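**Build-a-burger table finds a home in the Hondevik lobby**

January 15, 2024

If you have walked through the lobby of the Hondevik building lately and felt a sudden wish for lunch, you are in good company. The new burger-building table from Jinell, the small maker of play food and classroom sets, is out for visitors to enjoy, and it has been drawing smiles from people who only came in to get out of the cold.
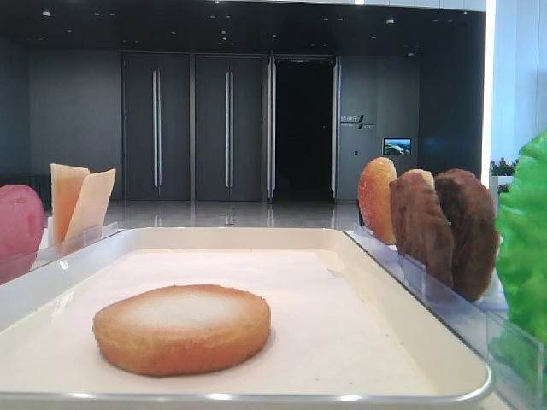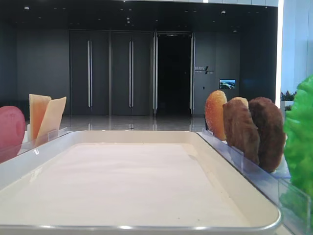
*The white tray at the Jinell burger table, with play food standing in clear holders on both sides.*

The idea is about as simple as they come, and we mean that kindly. There is a big white tray in the middle, and the makings of a burger wait along the left and right, standing on edge so that small hands can get hold of them without knocking over the rest. You've got your brown patties, your two shades of cheese, a good ruffly piece of lettuce, and of course the bun. You pull out what you like, stack it up on the tray, show it to whoever brought you, and then put it all back for the next cook (that last part is taking some of our younger visitors a little practice!).

The table is part of the Desel Winter Play Days, which run in the lobby through the end of January. Sessions last 30 minutes and are meant for children from 5 up, though the folks at the welcome desk say that plenty of grandparents have had a turn and that some of them are very particular about where the cheese goes. There's no charge and no need to sign up ahead, but only 7 children can be at the table in one session, so do come a few minutes early if you have your heart set on a certain time.

Families who came to last winter's pizza table will remember how fast those pretend mushrooms wandered off in coat pockets. We got nearly all of them back, bless you, including one that came by mail with a very sweet note. Please have a quick peek in pockets and strollers this year too, as the lettuce is a favorite and we would hate to see the burgers go without.

Order cards are on hand at the desk for children who would like a bit of a challenge. Each one asks for a burger put together a certain way, from the plain bun-and-patty kind for beginners up to a tall one that takes some patience and a steady hand. Rahimi Books, just around the corner, has kindly put out a shelf of picture books about food and cooking to go along with the table, and the shop is happy for you to sit and read a while whether you buy anything or not.

Sessions start at 10 in the morning, and the last one of the day begins at 4. Strollers may be left by the coat rack.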